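We are looking for adults with rheumatoid arthritis for a home diary study

**Hofstetter Joint Health Group, Ranano**

My name is Consuelo Valdovinos and I coordinate the diary study on morning stiffness at the Hofstetter group. We are now inviting people who live with rheumatoid arthritis to take part. Please read this page slowly before you write to us, and show it to a family member or to your doctor if you wish. There is no hurry to decide. The list stays open until the end of September.

## What the study is about

Many people with rheumatoid arthritis tell their doctor that the mornings are the worst part of the day. The fingers do not want to close, the feet hurt on the first steps, and it takes a long time before a person can button a shirt or open a jar. At a visit in the clinic, which is usually later in the day, much of this is already gone. The doctor then has to ask about it, and the patient has to remember it.

We want to collect this information at the moment when it happens. Participants will write a short diary each morning for five weeks. We will compare the diaries with the notes from the clinic and see where the two agree and where they do not.

This study does not test any medicine, supplement or diet. You will not be asked to start something new or to stop something you take now. If your doctor changes your treatment during the five weeks, you follow your doctor, and you only make a note of the change in the diary.

## Who can take part

You can take part if:

- you are 18 years or older
- a doctor has told you that you have rheumatoid arthritis, and you have had this diagnosis for at least one year
- you have stiffness in the hands, wrists or feet on most mornings
- you can read and write in English or in Spanish
- you can come to our rooms in Ranano two times

Unfortunately we cannot include you if:

- you had surgery on a hand or wrist in the last six months
- you have surgery of this kind planned during the study
- you are now in another study that asks you to keep a diary
- you regularly work at night, as our questions are written for people who get up in the morning

People with psoriatic arthritis or lupus have asked if they can join. For this study the answer is no, and I am sorry for it. You may leave your address with us and we will write to you when there is a study for your condition.

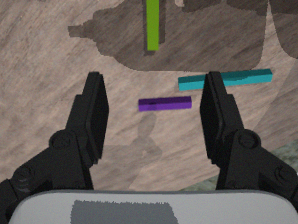
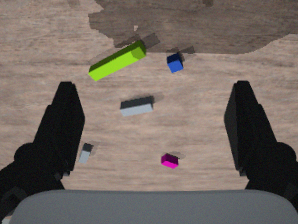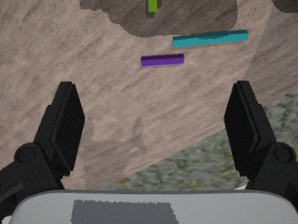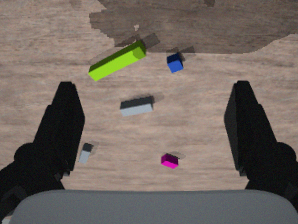

*Colored bars and blocks on a tabletop with wood-like streaks.*

## What you will do

**First visit.** It takes two hours with a break. Yesenia Mendoza, our study nurse, will explain the consent form and answer your questions. You sign only if you agree. After this she will look at your joints, measure the strength of your grip and take one small sample of blood. You do not need to come with an empty stomach.

**At home.** Each morning you fill in one page of the diary. There are questions about the time you woke up, the stiffness, the pain, how you slept and what you could do with your hands in the first hour. Most people need less than ten minutes for it. You can choose between the paper booklet and the Dandetby phone diary. Both have the same questions. The booklet has large boxes to mark, and you can ask another person to write for you if holding a pen is difficult on that day.

If you miss a morning, please leave the page empty. Do not fill it in later from memory. An empty page is no problem for us and it does not change your payment.

**Phone calls.** Yesenia will call you once a week, at a time you choose, to ask if everything is clear. The calls are short. If you prefer a text message, please say it at the first visit.

**Second visit.** It takes one hour. We repeat the measurement of the grip, collect the diary and ask you what was good or bad about it. There is no second blood sample.

## Payment and travel

You will receive 500 dollars for the whole study. It is paid in two parts, the first half after the first visit and the other half after the second. If you stop early, you keep what you already received.

We also pay for the bus or for parking. Please keep the tickets. If you cannot travel alone, the person who comes with you can have the travel paid too, but you must tell us before the visit so that I can prepare the form.

## Possible risks

The blood sample can hurt a little and can leave a bruise. The grip measurement can be uncomfortable on a bad day, and you may refuse it. Some people find that writing about their pain each morning makes them think of it more. If this happens to you, call us, and you can make a pause or leave the study without giving a reason.

You should not expect a direct benefit for your own health. The diary is not read every day and it does not replace medical care. If you have a strong flare, fever or a joint that is suddenly red and hot, please contact your own doctor and do not wait for our weekly call.

## Your information

Your diary carries a code and no name. The list that connects the code with your name is kept by Fulgencio Nava, our data manager, and he does not work with the medical results. We do not send anything to your employer or to your insurance. We write to your doctor only if you allow it on the consent form.

When the study is finished, you can receive a summary in plain language. It will be written by Dr. Baltazar Robles, who leads the study. You can also ask for a copy of your own diary. Some participants of our earlier work wanted to take it to their next appointment, so we made this possible for everyone.

## How to apply

Write to us by mail or leave a letter at our reception, second floor of the Tutano building. Please include:

- your name and a phone number
- the year of your diagnosis
- the language you prefer
- the hours when we can call you

Please do not send medical records with the first letter. I will call you back and ask some questions, which takes fifteen minutes, and then we can find a date for the first visit.

If you want to ask something before you apply, Rigoberto Solís is at the reception every Thursday from 2 p.m. to 5 p.m. and he can also show you the paper booklet and the phone diary. You do not need an appointment. There is an elevator on the left side of the entrance, and the door there opens with a large button.

Consuelo Valdovinos
Study coordinator, Hofstetter Joint Health Group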